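Recording the Plate Task: Notes for Club Members

Posted Monday, February 1, 2021
Filed under: Flirnik Robotics Club, how-to

The plate task is the second one new members learn. You need a plate, a sponge and a table with a cloth on it. Each member records 20 runs by hand gripper and 20 with the hand devices before the training session.

Before you start

Charge the tablet and check that there is space on the card. Read the task sheet through once. Pull the chairs back far enough that your elbow clears them. Wipe the marker faces with a dry cloth.

Part 1: Hand gripper

1. Close and open the gripper 5 times. The finger should move freely over its whole travel.
2. Start recording with the fingers open.
3. Take the sponge and the plate rim between the fingertips. Squeeze just enough to hold both.
4. Tilt the plate slowly and hold it for a slow breath.
5. Lower it to the cloth, open the fingers, and stop recording.

Keep your free hand away from the markers on the finger. If a marker gets covered, the software loses the finger width and the run has to be thrown out.

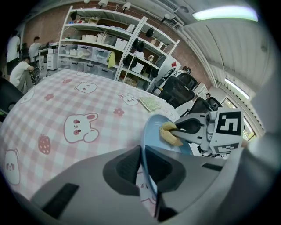 Wiesława Piątek wrote in to ask whether a dropped plate spoils the run. It doesn't if you stop right away and tag the file "drop." We keep those in a separate folder and use them when we teach sorting. Don't pick the plate up and carry on in the same file.

Part 2: Hand devices

This part needs two people, one to wear the gear and one to run the laptop.

1. Put the harness on first and do up the straps.
2. Strap on the left device, then the right. The marker cube goes on top of the wrist.
3. Run the cables back along the forearms with enough slack to bend your elbows.
4. Stand square to the table and look down at the plate.
5. Hold both hands out, palms down, until the laptop operator says the cubes are tracking.
6. Do the task at about half your normal speed. Turn your wrists as little as you can.

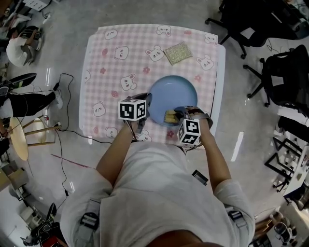 Could the wrist cubes be swapped left for right if one strap is worn out? No, each cube has its own pattern and the settings file expects it on its own side. Change the strap and leave the cube where it is.

Naming and saving

Use the task name, your initials and the run number, for example plate_wp_07. Copy everything to the Grulldale folder before you leave. The folder was at 427 files when this page was last edited, so please don't make up your own naming.

Gear goes back on the charging shelf with the cables coiled.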